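# The Long Life of a Kitchen Board

The household chopping board is seldom given much thought by those who use it, yet it is among the few kitchen objects that may pass from one generation to the next.
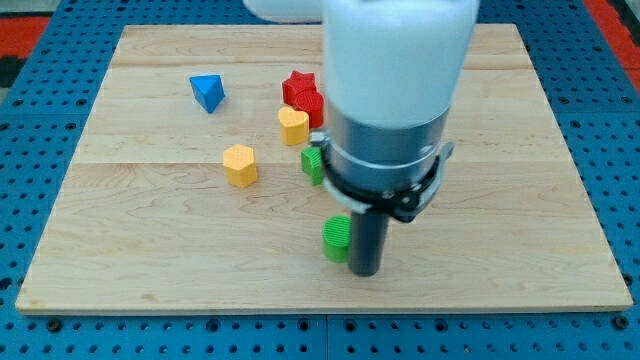
In the town of Witlow the making of boards has been a recognised trade for longer than the surviving records can show. The earliest order book held by the local museum opens in the month of November, with a request from a boarding house for bread boards "of sound stuff, planed both sides". Beech and sycamore were the usual choices in those years, both being plentiful in the valley. Maple came later, and it has kept its place. The grain is close and quiet, and where planks are joined side by side, with a narrow bevel worked along the front edge, the seams may be so faint that a buyer must look twice to find them.

Glenys Tindall joined the firm of Stustent as an apprentice and now has charge of its workshop. Under her direction the firm sold 2,518 boards last year, against 2,415 the year before. She attributes the rise to repeat custom, and in particular to the repair service, through which any board bearing the firm's stamp may be returned for planing and oiling. In the past year 362 were sent back in this way. The oldest had been in daily use in a school kitchen and had lost a third of its thickness.

"People apologise for the state of them," Mrs Tindall said. "I would sooner see a board with knife marks than one that has been kept in a cupboard."

The choice of timber is the province of Renato Arancibia, who buys for Stustent and for two smaller makers in the district. He rejects any plank with a soft heart or a twist along its length, and he prefers stock which has been stacked under cover through at least two winters. Timber dried in haste, he explained, will often behave well in the workshop and then cup in the first warm kitchen it meets. His stores at Grondemitz, a former grain warehouse beside the canal, have room for 80 stacks, and each carries a chalked date and the name of the wood from which it was felled.

Advice on the care of boards has changed little. The museum holds a printed card, issued by the ironmonger Raju and once given away with every purchase, which instructs the owner to wipe the board with a damp cloth, to stand it on its edge to dry, and on no account to leave it in the sink. Linseed oil was recommended then. Most makers in Witlow now favour a food-grade mineral oil, applied sparingly and left overnight.

The museum's display of boards, order books and hand planes is on the upper floor and may be seen during normal opening hours. Visitors who own an older Witlow board are invited to bring it to the front desk, where the maker's stamp can be compared with those in the collection.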